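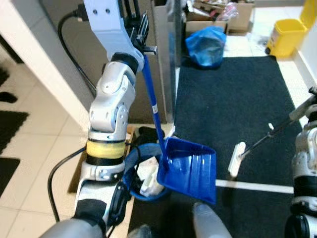 Can a Wishing Well Really Grant Wishes?

When you visit an old town on vacation, somebody will probably hand you a coin and tell you to make a wish. Maybe it's a well, maybe a fountain, maybe the worn toe of a statue. Should you believe it?

Let's start in Mellden, a small hill town with a stone well in the main square. The sign beside it says that travelers have tossed coins in "since ancient times." That sounds grand. But how ancient? The sign doesn't say. When Lucinda Tran looked through the town's old postcards, the well had a wooden lid on it in every one. You can't throw a coin through a lid!

So is the sign lying? Maybe not. Stories grow as people pass them along. A guide says "a long time ago," the next guide says "hundreds of years ago," and soon it's painted on a board.

What about the wishes? Sang Diệp, who is ten, threw in 4 coins last September and wished for snow the next morning. It was sunny. His cousin wished for ice cream and got some, but there's an ice cream stand next to the well, and her dad was already in line.

People remember the wishes that come true and forget the rest. If 52 people wish for good weather and 2 of them get it, those 2 will tell everyone. The other 50 just put on their raincoats.

Do people really have to throw a coin? No. The square is free to walk around, and looking down a deep, dark well is fun by itself — hold on to the rail. In some places the coins go to charity or pay for repairs. In other places it's hard to find out where they go, so ask.

Try this on your next trip. Find a sign that tells a legend and ask three questions:

Who says so?
How would they know?
Is somebody selling something nearby?

You can still make a wish if you want to.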